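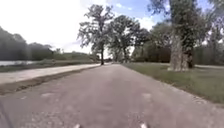

Figure 3. Paved path, straight section, with trees farther on.

3.4 Setting the wheel size on your Prantl bike computer

The Prantl ships set for a wheel that almost no bike has. Until you change it, your speed will be flattering and wrong.

1. Put the bike on firm, level pavement. Worn asphalt will do. Gravel will give you a number, but you won't like it.
2. Pump the tires to your usual pressure. The one you ride at, please, and not the one you tell the bike shop.
3. Turn the front wheel until the valve is at the bottom. Chalk the ground beside it.
4. Sit on the bike and roll forward in a straight line until the valve is at the bottom again. Chalk that spot too.
5. Measure between the marks in millimeters.
6. Hold MODE until SIZE blinks, enter the result, and press SET.

Note: The computer accepts anything from 700 upward, so it will cheerfully believe you ride a child's scooter. Check your typing.

Note: Total distance is kept when you change the wheel size. Trip distance is wiped, along with any proof of Sunday's ride.

Caution: Do not press buttons while riding. The display can wait. The tree will too.

If SIZE keeps blinking after step 6, the battery is low. Replace it (see 3.8) and start again from step 6. Your chalk marks are still good, barring rain.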